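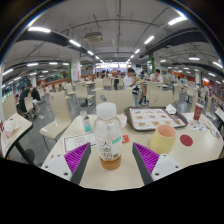 Drinks on a cafeteria table.

Good news for those of us who live on lunch breaks – the Grutden cafeteria is staying open later! Starting in March, the kitchen will serve until 8 p.m. every weekday, and I for one have already planned my first late soup. The change comes after 472 people filled in the survey that sat by the registers all winter (I did mine twice, sorry). Most of us asked for longer hours, and 156 wanted cheaper coffee, which we're not getting yet. Climell, the company that runs the kitchen, is also adding 46 seats by the windows. Saturday hours stay the same for now.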